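Preguntas frecuentes: enseñar tareas al brazo en el simulador

Imprimir esta página
Enviar por correo electrónico

Desde que abrí el grupo de prácticas en Flolholm me llegan siempre las mismas dudas, así que las voy juntando en esta página y la retoco cuando puedo. Si la tuya no está, escríbeme y la añado – tardo, pero contesto.

¿Necesito un robot de verdad para participar?

¡No! Todo lo que hacemos en Wadimico ocurre en simulación. Tú mueves un mando en tu casa, el brazo te sigue en la pantalla y el programa guarda el recorrido. A eso lo llamamos una demostración. Yo empecé con un portátil bastante viejo y un ratón 3D prestado, y me apañé durante meses.

¿Qué tareas se enseñan?

Cosas de casa, sobre todo de cocina y de mesa: coger un cubierto, acercarlo a un plato, cambiar un objeto de sitio sin tirar lo que hay al lado. Parecen una tontería hasta que te toca coger un cuchillo por el mango con dos dedos y sin notar nada en la mano.

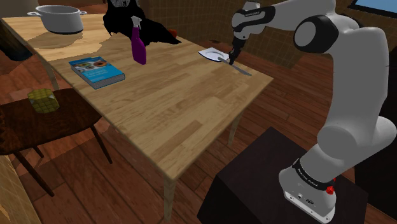
Con los cubiertos yo siempre recomiendo bajar despacio y en vertical, cerrar la pinza y esperar un momento antes de levantar. Si levantas mientras cierras, el mango gira y ya no hay quien lo enderece (bueno, sí, pero la demostración queda fea y luego el modelo aprende justo ese meneo).

¿Mando, teclado o guiado a mano?

Para empezar, mando. El teclado sirve para ajustar la altura y poco más; hacer una tarea entera con flechas es una penitencia. El guiado a mano, o sea, agarrar tú el brazo y llevarlo, solo lo usamos con el equipo físico de Tedesco, y para eso hay que apuntarse aparte. Me encanta, pero cansa el hombro una barbaridad.

¿Cuántas demostraciones tengo que grabar?

Pedimos 30 por tarea. No hace falta hacerlas de un tirón, yo las reparto en tandas de 5 porque a partir de ahí me pongo torpe y se nota. Entre todos ya hemos pasado de las 1000 (más de 1000, quiero decir, dejé de llevar la cuenta en mayo).

Me he equivocado a mitad, ¿borro la grabación?

Depende. Si fallaste el agarre y lo corregiste enseguida, déjala, que ver una corrección también enseña. Si se te cayó la pieza y estuviste un rato persiguiéndola por la mesa, bórrala sin pena. En caso de duda márcala con la etiqueta «revisar» y la miro yo.

¿Para qué quiero la vista de la muñeca?

Para la profundidad. Con la vista general crees que estás encima del objeto y luego resulta que te faltan unos dedos. Yo coloco el brazo con la general y cambio a la de la muñeca para el último tramo, sobre todo con piezas finas – ahí la diferencia es enorme.
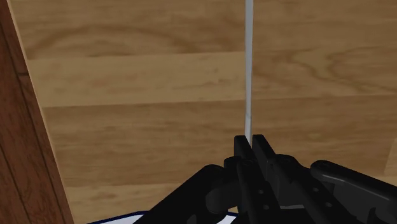 Varilla blanca sujeta entre los dos dedos de la pinza, con el suelo de tablas al fondo.

¿Por qué el mando parece ir al revés en esa vista?

Porque los ejes siguen siendo los de la base. En Lestico se cambia en Controles > Referencia > Pinza. Haz el cambio antes de grabar, nunca en medio, que el salto queda registrado.

El brazo va a tirones, ¿es mi conexión?

Casi siempre sí. Cierra lo que tengas descargando y baja la calidad del vídeo un punto. Si sigue igual, prueba antes de las 9 de la mañana, que el servidor está mucho más tranquilo.

¿Puedo usar mis grabaciones en otro proyecto?

Claro, son tuyas también. Se exportan desde tu perfil, una carpeta por tarea. Solo te pido que conserves el archivo de notas que va dentro.

Última actualización: mayo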